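家庭内作業ロボット評価規程分科会　議事録

日時：7月30日　午後一時三十分開会
場所：Stendmont会館　小会議室（遠隔参加併用）
議長：ケッサラ・テープスリヤー（Ketsara Thepsuriya）
出席：Skoltora、Prustell、Ivanyshyn各社の委員および事務局
配付資料：資料1「前回議事録案」、資料2「模擬環境における食品取扱い試験規程（改訂案）」、資料3「意見照会結果一覧」

## 1. 前回議事録の確認

事務局より資料1の説明があり、第四節中の「停止距離」を「減速開始距離」に改めたうえで承認された。

## 2. 改訂案の審議経過について

議長より、資料2の位置付けについて説明があった。本規程は、調理台周辺で食品および小物を扱う腕型ロボットについて、実機試験に先立って行う模擬環境での試験の手順、記録および判定の方法を定めるものである。実機に係る安全要求は別の規程に委ねており、本規程の合格をもって実機の安全を主張することは認めない。この点は現行版の前文にも記載があるが、参照する側に十分伝わっていないとの指摘が複数寄せられているため、改訂案では適用範囲の条に移した。

続いて事務局より資料3の報告があった。意見照会に対し31件の意見が提出され、このうち用語に関するものが最も多く、次いで試行回数、記録様式の順であった。字句の修正にとどまるものは事務局において反映済みであり、本日は判断を要するものに限って審議することとした。

## 3. 逐条審議

### 3.1 把持中の移動に関する規定（第6条）

改訂案第6条は、把持した物体を調理台上で移動させる際の経路の定め方を規定する。現行版は「周囲の食品に接触しないこと」とのみ定めており、上方を通過する場合の扱いが明らかでなかった。Prustell委員より、検討用の模擬環境を画面に映して説明が行われた。 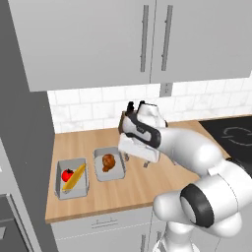
図1　食品の載ったトレーと、物体を把持したアーム（模擬環境）

同委員の説明は次のとおりである。調理台では食品の載ったトレーと加熱機器が近接することが多く、物体を持ち上げた状態の手先がどの高さを通るかによって、評価の意味が変わる。接触の有無だけを判定基準とすると、トレーのすぐ上をかすめる経路も合格となる。実機では物体の滑落や表面からの落下物が考えられ、同じ扱いとすることは適当でない。

これに対しSkoltora委員より、トレーの上方通過を一律に禁じると、奥行きの限られた調理台では経路が存在しない配置が生じるとの意見があった。Ivanyshyn委員からは、禁止ではなく記録の義務とし、上方を通過した試行を報告書で区別できるようにすればよいとの提案があった。

審議の結果、次のとおり修正することとした。

- 第6条第1項に「開放された容器に入った食品の上方を通過した場合は、その旨を試行記録に記載する」を加える。
- 同条第2項の「接触」の定義に、把持中の物体と容器の縁との接触を含める。
- 加熱機器の上方通過については、機器の作動状態を試験条件に明記する。作動状態の記載がない試行は無効とする。

なお、Skoltora委員より「上方」の範囲を数値で定めるべきではないかとの質問があった。容器の形状により適切な値が異なるため、本則では投影面の重なりによって定め、数値は附属書で扱うこととした。

### 3.2 食品模型の取扱い（第7条）

事務局より、食品模型の形状および質量を公開情報とすべきとの意見が紹介された。模型の表面形状が複雑な場合、物理計算上は単純化した形状で代用されることがあり、見た目と接触判定の間に差が生じる。Ivanyshyn委員は、この差が原因と疑われる失敗を自社の集計で分けて数えているが、判定者によって分類が一致しないと述べた。

議長は、分類そのものを義務付けることは時期尚早であるとし、まず接触判定用の形状を記録に添付することを求める案を示した。異議なく了承された。附属書の模型一覧には、質量、摩擦係数、接触判定用の形状の種別を記載する欄を設ける。

### 3.3 視点の記録（第9条）

第9条は、試験記録に残すべき映像の視点を定める。現行版では固定視点の映像のみが必須であり、手先に取り付けた視点の映像は任意とされている。改訂案は後者も必須とするものである。

Skoltora委員より、必須化に賛成である旨の発言があった。固定視点では手先や前腕の陰となる範囲が避けられず、指と対象物との位置関係を後から確認できない例がある。他方、手先の視点では、指の開き具合と、その先にあるものを同時に確認できる。同委員は、手先の視点に複腕構成の他方のアームや自らのリンクが入ることもあるため、自己干渉および相互干渉の点検にも利用できると述べた。
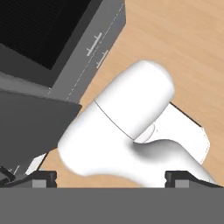
これを受けて議長は、記録の目的を「対象物の確認」に限らず「干渉の確認」まで広げるのであれば、視点の取付位置および画角を条文で求める必要があると指摘した。Prustell委員も同意見であり、取付位置が試行の途中で変わった場合の扱いも定めるべきであるとした。

Ivanyshyn委員からは、保存容量の負担について懸念が示された。一試験当たり2,000試行を標準とする現行の附属書に従えば、手先の視点を全試行について保存することは小規模な事業者にとって負担が大きい。同委員は、失敗した試行および無作為に抽出した成功試行に限って保存する案を示した。

Skoltora委員は、抽出の方法が事業者に任されると比較ができなくなると述べ、抽出に用いる乱数の種を事前に届け出ることを条件として、同案に賛成した。議論の結果、次の内容で合意した。

1. 固定視点および手先視点の双方を必須とする。
2. 手先視点の映像は、失敗試行については全件、成功試行については事前に届け出た方法により抽出した分を保存する。
3. 両視点の時刻は同一の基準に合わせ、ずれの許容値を附属書に定める。
4. 取付位置および画角は試験開始前に記録し、試行の途中で変更した場合は当該試行を無効とする。

抽出割合については結論に至らず、次回に持ち越した。

### 3.4 失敗の判定（第11条）

改訂案第11条は、失敗を「未達」「落下」「干渉」「時間超過」に区分する。Prustell委員より、同社が過去に実施した245件を超える失敗記録を改訂案の区分に当てはめたところ、落下と干渉の双方に該当する記録が相当数あったとの報告があった。複数の区分に該当する場合の優先順位が定められていないため、集計者によって結果が異なるという。

議長は、優先順位を設けると下位の事象が統計に現れなくなるとして、複数区分の併記を認める案を提示した。併記を認める場合は各区分の合計が失敗総数と一致しなくなるため、報告書の様式に失敗総数を別欄で設けることとした。

また、Ivanyshyn委員より、物体を把持したまま停止し、その後に動作が再開された試行をどう扱うかとの質問があった。事務局は、現行版では制限時間内に完了していれば成功とされると回答した。同委員は、停止中の保持力が確認できない以上、成功とすることに疑問があると述べた。本件は条文の修正を行わず、解説に注記を設け、停止時間を記録することを推奨するにとどめた。

### 3.5 再試験の条件（第14条）

再試験の申請を同一版の制御ソフトウェアについて8回までとする案が示された。Skoltora委員から、上限に達した後の版番号の変更のみによる再申請を防ぐ措置が必要との意見があり、変更内容の届出を義務付ける一文を加えることで了承された。

## 4. 決定事項および宿題

| 項目 | 内容 | 担当 |
|---|---|---|
| 第6条 | 修正文案および投影面の重なりの図解作成 | Prustell |
| 第7条 | 附属書の模型一覧の様式変更 | 事務局 |
| 第9条 | 抽出割合に関する比較資料の作成 | Skoltora、Ivanyshyn |
| 第9条 | 時刻のずれの許容値案 | Skoltora |
| 第11条 | 報告書様式の改訂、解説への注記 | 事務局 |
| 第14条 | 届出条項の文案 | 議長 |

## 5. 今後の予定

事務局より、改訂版の公表を12月とする日程案が示された。次回分科会で第9条の抽出割合が決まれば、附属書を含む全文について書面による確認を行う。Prustell委員より、現行版に基づき既に開始した試験の経過措置を明示してほしいとの要望があり、附則案を次回の資料に含めることとした。

## 6. その他

用語「手先」と「エンドエフェクタ」の混用について、本則では「手先」に統一し、初出箇所にのみ英語表記を併記することを確認した。

次回の開催日は、事務局が各委員の都合を照会のうえ通知する。

以上

（記録：事務局　確認：ケッサラ・テープスリヤー）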